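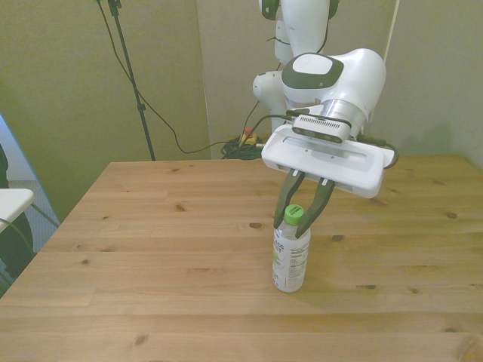 Green-capped bottle, upright on the pine

Does a plastic bottle really mark a pine table, and does it matter which way up it goes?

Posted by Ingeborg Weidemann in Furniture and Floors. Viewed 3,190 times.

I bought a long pine table in October, 188 cm, from Cunitz in Drernach. It came with a leaflet saying I must never put plastic bottles or metal cans straight on the wood, must use the firm's own felt mats, and should go over the top with Gosalar table oil every 3 months. The mats and the oil are sold by the same shop. You can see why I raised an eyebrow.

I've had pine shelves for years with all sorts stood on them and never had a ring that didn't come from a mug. So I rang the shop. The man told me that plastic "sweats" and draws the colour out of the boards. I asked how a sealed bottle sweats and he said it was well known in the trade.

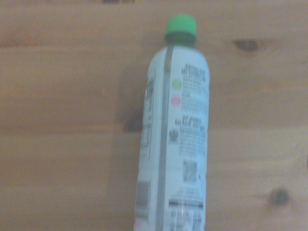 The same sort of bottle laid down, label upwards

My sister has another theory, which is that bottles should be laid on their sides, so no hard rim presses into the wood. I can't see that helping. A bottle on its side rolls, and if the cap isn't done up properly you've got a puddle instead of a ring. She says a puddle wipes up and a dent doesn't. I think she read it in the same place the shop did.

Is there anything in any of it? I would like to hear from people who have had the problem themselves, please, and not from anybody who sells mats.
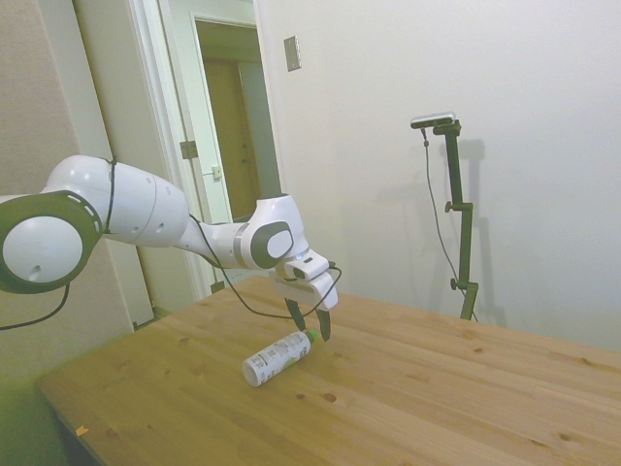 plankside
Sweating plastic is nonsense as he told it, but there's a crumb of truth at the bottom. Take a bottle out of the fridge and damp from the room settles on the outside and runs down. If it stands there all evening, that damp sits in a circle on the wood. On bare or thinly oiled pine you may get a pale ring, or a dark one if there's metal involved. A bottle that has been in the cupboard won't do it.

On your sister's idea, pine is soft and does dent, but it takes a knock. Dropping a full bottle on its edge will do it. Standing one there won't, or I've never managed it, and I've eaten off a pine table since my children were small. Lay it down or stand it up as you like. Check the cap.

Oil every 3 months sounds like a lot to me. Flick a few drops of water on the top. If they bead, leave it alone. If they soak in and leave a dark patch, it wants oiling. Any plain furniture oil meant for tables will do, after a try-out on the underside.

Tibbs44
just use a coaster?? ours was varnished and we never had any bother. sperling do a good varnish but you have to sand it all off first so maybe not

marl_and_co
I'd disagree with plankside a bit. It isn't the plastic I'd worry about, it's the can. A steel can with a damp bottom can leave a rust ring, and rust in pine goes deep. I had one from a can of polish that stood on a windowsill over a summer and I had to sand it. It still shows if you know where to look. Whether a felt mat would have saved it I doubt, as felt holds the wet. Cork or a saucer.

Ingeborg Weidemann, replying
Thank you, mostly.
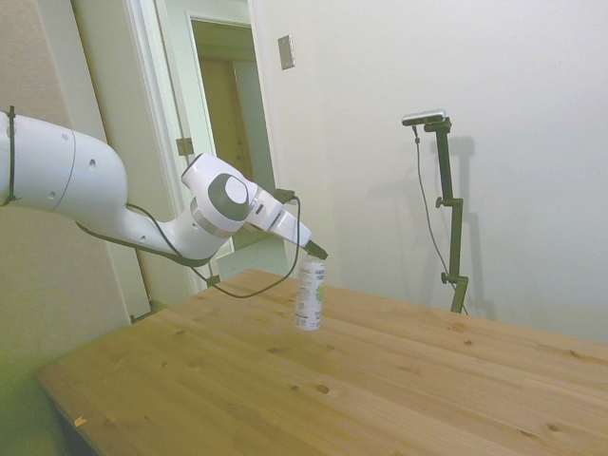

I did the water test last night in 2 places, near the middle and at one end. It beaded at the end and soaked in slowly near the middle, where the plates go, so I'll oil that part and see. I'm less sure about the colour story. Pine has so much going on in it already, with knots dotted all over the top, some of them quite big, that I would struggle to tell a faint brown mark from something that grew there. The man at Cunitz must have better eyes than me. As for cans, I take marl_and_co's point about rust, and the spray can will live on a saucer from now on, though I'd want to see a ring before I believed in one.

I haven't bought the mats. Has anyone tried Gosalar oil next to a cheap one on the same board? The shop says there's no comparison, and I notice they didn't offer to make one.

plankside
Never tried them side by side. Do the underside, half and half, and post what you find.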